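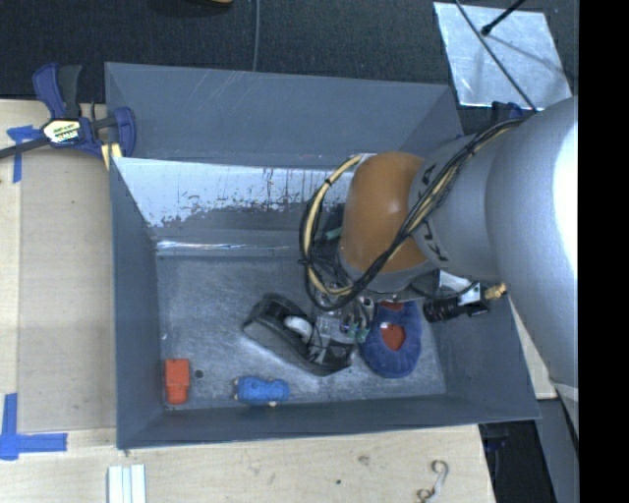
Rusura Two-Finger Gripper, Second Look

I reviewed the first version of the Rusura last year and sent it back after a month. The company has since changed the finger mounts and the controller box, so when Solange Le Goff offered me the one her lab had bought, I took it for the month of September and ran it against our Molent, the gripper we use every day.

Both were tested on the same KUKA arm over the same gray bin. The bin is wood, painted, with four sloped sides and a flat floor. The slopes matter for this kind of test. Things dropped near a wall slide back to where the arm can get at them, and you don't have to stop and reset by hand nearly as often. Ours has taken a lot of knocks and the paint shows it. I wouldn't bother repainting.

Mounting

The Rusura went on with 4 screws and the adapter plate that comes in the box. Léonie Millet had it bolted up and talking to the controller before lunch. The Molent needed a plate made for it when we first got it, so this is a clear point for the Rusura.

Cable routing is still poor. The connector points straight out to the side, and with a camera or sensor mounted next to the gripper there is little room left. Leave plenty of slack around the wrist joint. We pulled the plug out twice on the first afternoon by turning the last joint too far.

Picking

We used mixed objects, hard and soft, usually 4 in the bin at a time. The small orange block was no trouble for either gripper. The fuzzy blue oval was harder. The Molent closes at one speed and tended to push it along the floor. The Rusura lets you set a slow close, and with that turned on it got hold of the thing on most tries.

The long black and white plastic piece gave both of them problems. It lies low and there isn't much edge to grab. In the longest run, 63 attempts with mixed objects, the Rusura dropped or missed 14, and more than half of those were on that one piece. Thinner fingertips would help. Rusura sells a set, but I didn't have them.

Software

Fine once it's running. The force setting is a plain number from low to high with no units, and the manual doesn't say what they mean. Hervé Leblanc ended up making his own chart with a kitchen scale. The status light on the controller box blinks the same way for "waiting" and "lost connection," a complaint I also had about the first version.

Wear

After a month the rubber pads had started to lift at one corner. A drop of glue fixed it. The Molent's pads are screwed on and have never moved.

Verdict

Better than the old one, and better than the Molent on soft things. If you mostly handle boxes and blocks, the Molent is sturdier and I'd stay with it. If you have a mixed bin, get the Rusura, order the thin fingertips with it, and buy a spare cable. I'm keeping the Molent for now and have asked for a quote on one Rusura for the second arm.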